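Open Day at the Ikness Workshop – Photo Gallery

On a Saturday in June our workshop in Ikness opened its doors to visitors for the second time. We showed the robot station which we call Esto, and the work it is learning to do on old desktop computers.

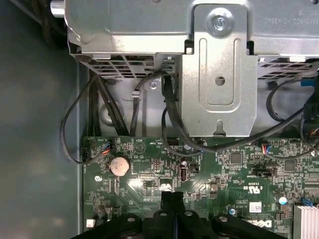

Esto over the motherboard of a desktop computer, with the gripper between the coin-cell battery and the heatsink. The black cables from the drive area come down to the board.

This is the only picture in the gallery for the moment. The other ones, from the hall and from the talk, will be added when we have sorted them.

For the people who could not come, I write down a few things about the day.

The doors opened at 10 in the morning and the first demonstration began half an hour later. We had planned four demonstrations, but the line at the door was long and in the end we made six. Each group had 8 people, so that everybody could stand near enough to the table and still hear the explanation. Some parents with small children waited for quite a long time, and we thank them for the patience.

The most common question was why we take computers for this work and not something easier. The answer is that many old computers come to us anyway. Last year the Kistent collection point sent us 2,955 of them, and 1,375 were opened by hand at our benches. It is slow work, and it is hard for the back and the fingers. We want that one day the robot takes over a part of it, first the battery and the memory, later also the drives.

The second question was about the cables. Visitors noticed quickly that a cable does not stay where you put it. For a person this is a small thing, you push it to the side and continue. For a robot it is one of the most difficult parts, and we spend more time on cables than on screws. A retired electrician in the third group gave us good advice about the order of unplugging, and we wrote it on the board in the office.

Next to the robot table there was a bench where visitors could open a computer with their own hands. It was full until the afternoon. Two screwdrivers are missing since then – if you find one in your pocket, please bring it back, we will not ask anything.

The coffee and the poppy seed cake came from the Wróbel bakery across the street. The cake was finished before noon. Next time we order more.

We plan to repeat the open day in the autumn. The groups will again be small, and it will be possible to reserve a place in advance by telephone or at the front desk. School classes are welcome also on normal working days, but please write to us two weeks before.

Thank you to all who came.

The Ikness workshop team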